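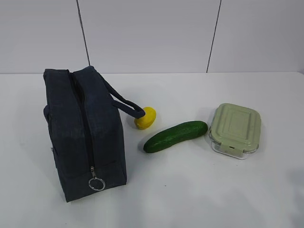
**Returning to child care after chickenpox: what does the center have the right to ask for?**

Posted by Jaruwan Wannasri, 9/5/21, in Family Health, Skindham and District

My son is three and attends a child care center in Stekside. He developed chickenpox late last month and has been at home since the first spots appeared. All of the spots have now formed scabs, he has no fever, and he is eating and sleeping normally. Our family doctor spoke with me by telephone and stated that he may return.

The center has informed me in writing that he may not attend until every scab has fallen off, and that a signed letter from a doctor is also required. The doctor's office charges for letters and cannot provide one until the end of the week. I have already used most of my paid leave.

I would be grateful for guidance on two points. First, is it usual to require that the scabs be gone entirely? Second, my sister is expecting a baby in October and visited us the day before the spots appeared. She does not know whether she had chickenpox as a child. Should she be doing anything?

---

**Behrouz Shahbazi**
Community member, former center administrator

I will take the second point first, as it is the more urgent. Your sister should telephone her doctor or midwife today and should not wait for her next appointment. A person with chickenpox can pass it on for one to two days before the spots appear, so a visit on the previous day counts as contact. A blood test can show whether she is already protected. If she is not, there are treatments that may be offered, and these work best when given early. She should also call ahead before entering any clinic, so that staff can keep her apart from other patients.

With regard to the center, the usual rule is that a child may return once all of the spots have dried and crusted over and no new ones are appearing. This commonly takes five to seven days from the start of the rash. The scabs themselves may remain for a week or more after that, and they are not normally treated as a reason to keep a child at home.

That said, a center may set a stricter rule than the general advice, provided that the rule is in its written policy. I would suggest the following steps:

- Ask for a copy of the illness policy that was in force when you enrolled.
- Ask the director, in writing, which section requires that the scabs be gone.
- Ask whether a note from a nurse, or a printed visit summary, would be accepted in place of a letter.
- Keep a record of the dates on which the spots appeared and on which the last one crusted.

In the centers I managed, the policy allowed the director 48 hours to reply to a written request of this kind. Yours may differ.

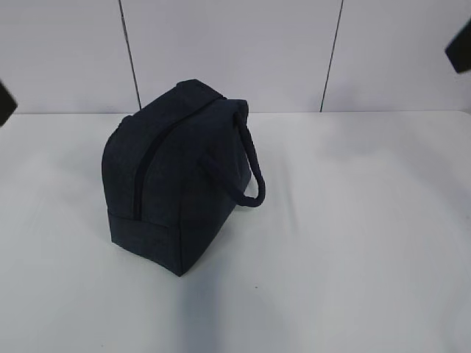 *Soft-sided zippered bag in dark navy.*

If he does return this week, please send his own cup and a change of soft cotton clothing, and keep his fingernails short. Scratching is the main cause of infected spots at this stage. Should any spot become hot, swollen or very painful, or should the fever come back, he needs to be seen by a doctor without delay.

---

**Drurkley**

We had the same trouble at the Llewellyn center two years ago. They wanted 14 days at home no matter what the doctor said. I paid for the letter in the end and they took him back the next morning. Fees were not refunded for the days he missed, so check your contract for that as well.

Oatmeal baths helped with the itching. Do not give aspirin to a child with chickenpox.

---

**Jaruwan Wannasri**
Original poster

Thank you both. My sister has spoken with her midwife and is to have the blood test tomorrow morning. I have requested the policy from the center and have asked whether the visit summary will be accepted. I had not considered the matter of fees — I will look at the contract this evening.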